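Nestholm bakery names its sourdough starter on the heritage list, after a fashion

By Siham Belkadi

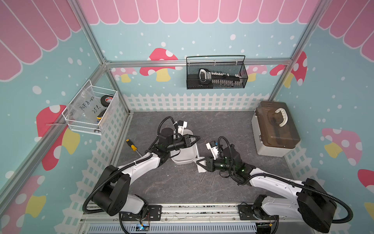
A jar with a long memory

Nestholm council has agreed to recognise a jar of flour and water as an item of local significance, ending a debate that ran longer than the one over the new sewer main and drew a good deal more feeling.

The jar belongs to Thaler, the bakery on the corner of Wharf Street, and its contents are said to date from 1875. That was the year the first Thaler came off a boat with a trunk, a rolling pin and a crock of sourdough starter wrapped in a petticoat. The petticoat is in the town museum. The rolling pin was lost in a divorce. The starter is in the cool room behind the shop, next to the butter, and is fed twice a day.

Hermine Holzer has run the bakery for 14 years and does most of the feeding herself. She told the meeting she had never asked for a plaque and would have been happy with a loading zone.

"People come in and want to look at it," she said. "I tell them it's grey and it smells like beer. They still want to look at it."

The application was lodged by the Nestholm Historical Society, whose president, Balthasar Trummer, spoke for 13 minutes of an allotted five. He took councillors through the flood, the two fires and the winter the ovens were shut for want of coal, when the starter is supposed to have been kept alive under a bed by a daughter of the house. He was asked if there was any written record of the bed. He said there was a strong oral tradition.

Councillor Edeltraud Aebischer, who voted against, wanted to know what precisely was being protected. A starter is a living culture, she pointed out, and most of what is in the jar at any given moment was bought from a wholesaler within the past week. If the town was going to list it, would the bakery need a permit to scoop some out?

The planning officer took this on notice and came back after the tea break. Under the local rules, an item on the heritage list can't be altered, moved or partly demolished without approval. Making a loaf of bread would appear to be all three.

There was some discussion of a blanket exemption. One councillor suggested the listing apply only to the jar, at which point Holzer had to explain that the jar came from a supermarket and had once held pickled onions. The original crock cracked when her uncle put it on a radiator. She still has the lid.

In the end the council settled on a category of its own making, a "recognised local tradition", which carries no legal force, no funding and no obligations of any kind. It passed five votes to two. Trummer called it a historic night and was seen shaking hands with people who were trying to find their coats.

Not everyone in town is convinced about the date. Eilidh Tennant, who bakes from a stall at the Saturday-morning end of the harbour car park, says the flavour of a starter has more to do with the flour and the room it lives in than with anybody's great-grandmother. Her own is two years old. She began it in a yoghurt tub and reckons it could hold its own in a blind tasting.

Holzer has accepted the challenge, on the condition that Trummer isn't a judge.

The tasting will be held in the Memorial Hall in December, as part of the winter fair, with gold coin entry and soup. The hall holds 200, and the fair organisers expect to fill it, having managed only half that for last year's talk on drainage. Butter will be supplied. Jam has been ruled out as likely to cloud the result, a decision that has already brought one letter to this newsroom, from a maker of jam.

As for the plaque, the council has set aside a spot on the bakery's front wall, between the drainpipe and the notice about dogs. The wording is still being worked out. The society would like "since 1875". Aebischer has proposed "reputedly". The sign writer charges by the letter, and Holzer, who has been asked to pay for it, says she's leaning towards "Bread".

The shop opens at six in the morning. Anyone who'd like a bit of the starter to take home can have one for free – bring your own jar, and please don't ask for it during the school lunch order.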